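How does a marker pen work?

A marker pen looks simple from the outside. It is a plastic tube with a cap on one end. The part that does the work is hidden, and it has more in common with a sponge than with a bottle.

Inside the tube is a long, soft stick made of thin fibres packed side by side. The ink sits in the tiny gaps between them. At one end the stick touches the nib, the part you write with. The nib has tiny gaps too. When you press it on a board, ink moves from the stick, through the nib and onto the surface. Scientists call this capillary action. It is also how a paper towel soaks up spilt juice. 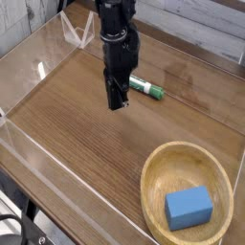 The ink in a whiteboard marker has three main parts: colour, a liquid that dries quickly, and something slippery. The liquid goes off into the air soon after you write. The slippery part stops the colour from gripping the smooth board, so a dry cloth can wipe it away. On paper or bare wood the ink sinks into small holes and stays there, so keep the nib off the table.

Why does the cap matter?

The quick-drying liquid will leave the pen as well if you let it. A cap that fits tightly keeps it in. Push the cap on until it clicks or stops moving. If a pen has been left open overnight, it may only make faint, scratchy lines.

Store your markers lying flat. If they stand with the nib pointing up, the ink can slowly sink to the other end.
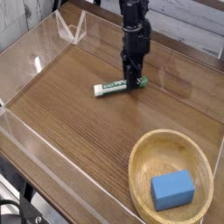 A green marker with a white cap, lying flat on a wooden table.

Try it yourself

You need a strip of kitchen paper, a washable felt-tip pen and a glass with a little water in the bottom. Draw a line across the strip, 3 cm from one end. Hang the strip so that this end just dips into the water and the line stays above it. Watch the water climb. When it reaches the line, the colour starts to travel upwards too. Black and brown pens often split into several colours.

Words to know

Fibre: a very thin thread.
Nib: the tip of a pen.
Capillary action: the way a liquid moves through very narrow gaps.

Written by Hilde Meijer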